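Striped sheet, mixed goods: sorting exercise moves to bed height

Ernon Housing Services has moved its household sorting sessions from the floor to the bed, following a review of the Magbanua units completed in June. Residents now lay small goods out on a made bed and group them by use before anything is put into storage.

The sessions cover items that tend to collect in bedrooms without a fixed place: sponges, snack packets, rolled socks and small cartons. Program coordinator Hazem Nasr said the mattress surface put everything within reach of a seated person.

"Soft packets stay where they are put. Bottles are less stable - the mattress edge is rounded and they need to be kept toward the middle," Nasr said.

Sponges, packets and other small goods on the striped sheet:

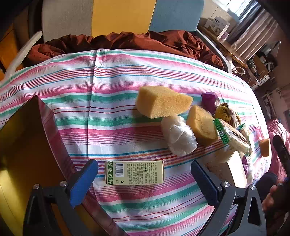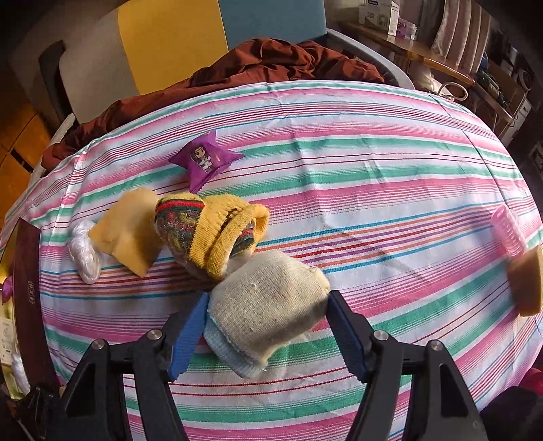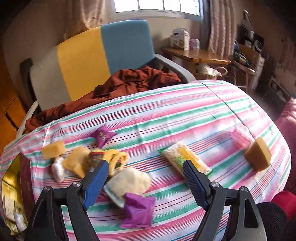 Storage and schedule

Sorted goods go into Birka drawer inserts, with 2 supplied per bedroom. Textiles are stored separately from food packets and cleaning items. Ernon has ordered 287 inserts, of which 198 have been delivered. The remainder will go to the Nernine units, where sessions are held on Sunday afternoons.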